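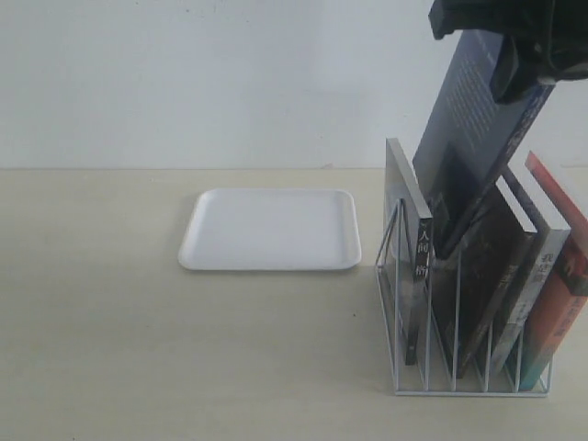 사진 출처: Gerkine

11월이 제일 바쁘다. 둘째 생일이 있고, 그 2주 뒤가 시어머니 생신이고, 그 사이에 김장이 껴있다. 올해도 어김없이.

둘째가 올해 6살이 된다. 작년까지는 케이크에 초만 꽂아주면 끝이었는데 유치원에서 뭘 보고 왔는지 이번엔 친구를 부르겠단다. 누구누구 부를건데 물었더니 반 애들 전부. 전부는 안된다고 했더니 울었음. 저녁 7시에 밥 먹다 말고 대성통곡. 결국 같은 버스 타는 애들만 부르기로 합의.

장소는 집. 키즈카페도 알아봤다. 동네에 새로 생긴 Lomosa는 룸이 따로 있어서 좋아보였는데 주말은 벌써 다 찼고, 목요일 오후만 남았다고. 목요일에 누가 옵니까. 나도 못 간다. 그냥 집에서 하기로 하고 거실 소파를 안방으로 밀어넣을 계획을 세웠다. 남편은 아직 모름.

답례품이 문제다. 요즘은 생일인 집에서 애들한테 작은 봉투를 하나씩 들려 보내더라. 첫째 때는 이런거 없었는데... 스티커랑 젤리 정도 넣으려고 Cilau에서 포장 봉투를 시켰다. 배송비까지 4,000원. 싸다고 좋아했는데 받아보니 봉투가 손바닥만하다. 젤리 한 봉지도 안들어감. 상세페이지에 크기가 써있긴 했다. 내가 안 읽었다. 일단 스티커는 들어가니까 젤리는 따로 주는걸로.

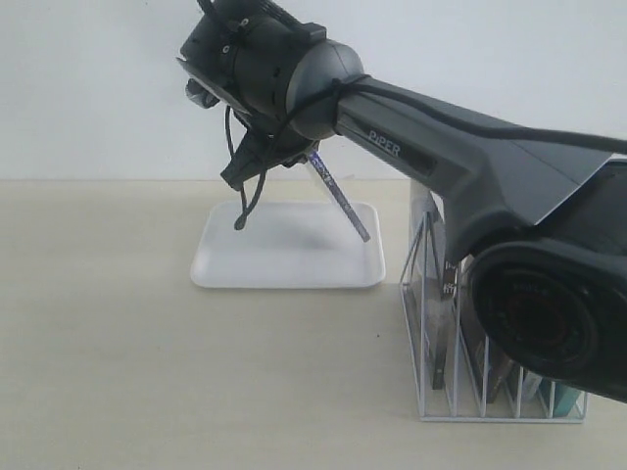 케이크는 첫째가 만들겠다고 나섰다. 초등학생이 무슨 케이크냐 했더니 시트 사서 크림만 바르면 된다고 영상까지 보여줌. 지난 주말에 연습을 한 번 했는데 맛은 괜찮았다. 모양은 음. 한쪽으로 기울어서 딸기가 다 흘러내렸다. 그래도 둘째가 언니 최고라고 해줘서 첫째 기분이 하늘을 찌름. 당일에도 이걸로 가기로 했고 혹시 몰라서 Šimko 롤케이크 하나 냉동실에 숨겨뒀다. 첫째한테는 비밀.

시어머니 생신은 작년에 식당에서 했다가 음식이 너무 늦게 나와서 다들 배고파 죽을뻔했다. 올해는 어머니가 집에서 미역국이나 먹자고 하시는데 그 말을 그대로 믿어도 되는건지. 형님한테 물어보니 진짜로 그러고 싶으신것 같다고. 그럼 국이랑 갈비찜, 잡채. 전은 사자. 전까지 부치면 나는 그날 못 일어난다.

선물은 아직. 작년 목도리는 한번도 하신걸 못봤다. 애들 그림 모아서 작은 책으로 만들어드릴까 싶어서 서랍을 뒤졌더니 둘째 그림만 31장이 나왔다. 대부분 공룡인지 강아지인지 모를 무언가. 본인한테 물어보니 할머니란다. 이건 넣어야지.

둘을 합쳐서 한번에 하자는 얘기도 나왔었다. 남편 아이디어. 나는 솔깃했는데 둘째가 또 울것 같아서 접었다. 초 하나도 나눠 끄기 싫어하는 애다. 내년엔 다시 한번 말해볼 생각.

지금 할일 적어둔다. 안적으면 까먹음.
풍선 주문
초대장 (버스 선생님한테 먼저 물어보기)
잡채 당면
첫째 앞치마 빨기, 크림 범벅인 채로 세탁실에 그대로 있음
남편한테 소파 얘기하기

김장은 친정엄마랑 날짜를 아직 못맞췄다. 엄마는 춥기 전에 하자고 하고 나는 생일 끝나고 하자고 하고. 어제도 통화하다가 결론없이 끊었다. 배추는 이미 주문하셨다고 함.

둘째 하원 시간이라 여기까지. 초대장 문구 괜찮은거 아시는분 댓글좀 남겨주세요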